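# Un fauteuil dans la chambre

Pendant trois semaines, j'ai plié le fauteuil de ma tante à l'envers. Je poussais sur les côtés, de toutes mes forces, un genou contre la roue, et je pestais contre le fabricant. Il fallait tirer la toile vers le haut, par le milieu, à deux mains ! C'est l'ergothérapeute, Katalin Rácz, qui me l'a montré un matin d'août, en quatre secondes, sans poser son sac. J'ai eu envie de disparaître sous le lit.

Ma tante revenait chez elle avec une hanche neuve et une ordonnance longue comme le bras. Moi, j'arrivais avec ma valise et une grande confiance en mes talents de bricoleuse. On a reçu le lit médicalisé un mardi de pluie dans ma mémoire (c'était peut-être un autre jour, tout le mois s'est mélangé), puis le fauteuil, et j'ai découvert que deux objets aussi banals demandent un vrai apprentissage.

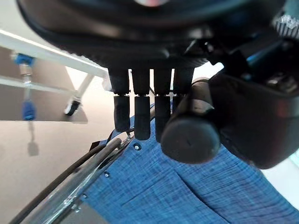
*La toile bleue, son tissage et ses plis.*

Commençons par la toile, puisque tout passe par elle. On s'assoit dessus, on la tire pour plier, on renverse du café dessus. Celle de ma tante était d'un bleu très sage, un peu chiné, et j'ai passé un temps fou à la brosser à l'eau savonneuse avec une vieille brosse à ongles. Katalin Rácz m'avait conseillé de laisser sécher le fauteuil ouvert, toute une nuit, et surtout pas contre le radiateur. J'ai essayé contre le radiateur. Bon. Une odeur de chien mouillé jusqu'au lendemain soir, et ma tante n'a jamais eu de chien.

Et puis il y a la question du prix, que je ne soupçonnais pas. Chez Donia, la boutique de matériel médical où j'ai traîné une après-midi entière (ils ont la clim, je plaide coupable), on m'a fait essayer un modèle ultraléger à 2 485 euros. Une merveille, on le soulève d'une main ! Le fauteuil pliant tout simple, lui, se louait, et la vendeuse m'a dit tranquillement que pour circuler entre la chambre et la cuisine, il ferait très bien l'affaire. Je l'aurais embrassée. 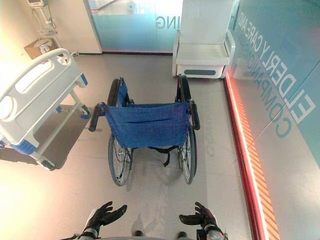 La place autour du lit, voilà le sujet qui nous a le plus occupées. Ma tante voulait garder sa commode, son valet de nuit et une pile de magazines qui me montait au genou. On a tout mesuré avec un mètre de couturière, déplacé, remesuré, râlé. Quand le fauteuil est garé aussi près du lit que sur la photo, l'accoudoir se retrouve vite dans le chemin, et il faut penser aux freins du lit : repérez la pédale, ici c'est la bleue, sur la roulette. Jetez aussi un œil dessous, à la sangle noire qui pend entre les roues. Chez nous, la sangle se coinçait régulièrement au pliage et j'ai fini par la passer d'abord sur le côté. L'assise un peu creusée, en revanche, je m'y suis habituée, et ma tante réglait l'affaire avec un coussin.

Le coussin, justement ! J'en ai acheté un trop épais, évidemment. Ses pieds ne touchaient plus les repose-pieds et elle avait l'air d'une reine sur un trône de théâtre. Le deuxième venait de chez Tradbridge, 40 euros, plus mince, avec une housse qui passe en machine. On l'a gardé. Elle s'en sert encore dans la voiture. 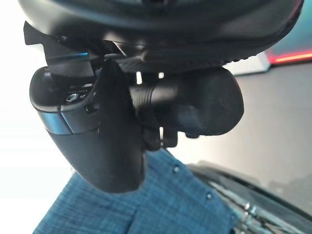
Côté textile, ma doctrine a beaucoup changé. Au début j'étalais sur ses genoux un grand plaid en laine, superbe, immense, dont les franges filaient dans les rayons dès qu'on avançait. Maintenant je préfère quelque chose de court et de facile à laver. Un tissu à carreaux bleus comme celui de la photo me plaît bien, je l'avoue, surtout avec du bleu partout ailleurs : c'est plus gai que le blanc d'hôpital. Ma tante, elle, réclamait du rouge. On a coupé la poire en deux avec un torchon basque, et je n'en dirai pas plus.

Un mot sur l'entretien, parce que j'ai négligé la chose pendant un bon moment. Les cheveux s'enroulent autour des petites roues avant, c'est fou ce qu'on y trouve. Je les retirais avec une pince à épiler, assise par terre, la radio allumée. Pour les freins, je suis allée voir l'atelier Mousavi, qui répare des vélos et veut bien s'occuper des fauteuils quand on demande gentiment. Deux tours de clé, un peu d'air dans les pneus, 33 euros, et le fauteuil roulait droit. Je l'avais cru capricieux, il était sous-gonflé.

Il y a un geste que j'aurais voulu apprendre plus tôt, c'est la façon de pousser. Les deux mains sur les poignées, les bras souples, et on annonce ce qu'on va faire : « on recule », « on tourne », « attention, le seuil ».
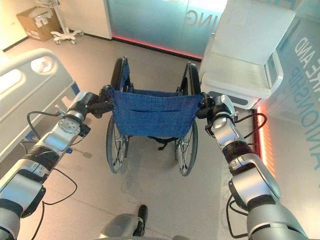 Ma tante détestait partir en arrière sans prévenir, et on la comprend. Alors je parlais tout le temps, un vrai GPS, et elle me répondait avec des commentaires sur ma conduite. Pour passer la barre de seuil de la cuisine, on reculait, grandes roues d'abord, doucement. Dans le couloir, elle préférait se débrouiller seule, les mains sur les cercles, et j'avais pour consigne de marcher derrière sans toucher à rien. J'ai triché deux ou trois fois. Elle l'a toujours senti.

Le fauteuil est reparti chez Donia à la fin de la location, toile brossée, freins réglés. Je l'ai plié devant la vendeuse, par le milieu, à deux mains, et je crois bien que j'ai attendu un compliment.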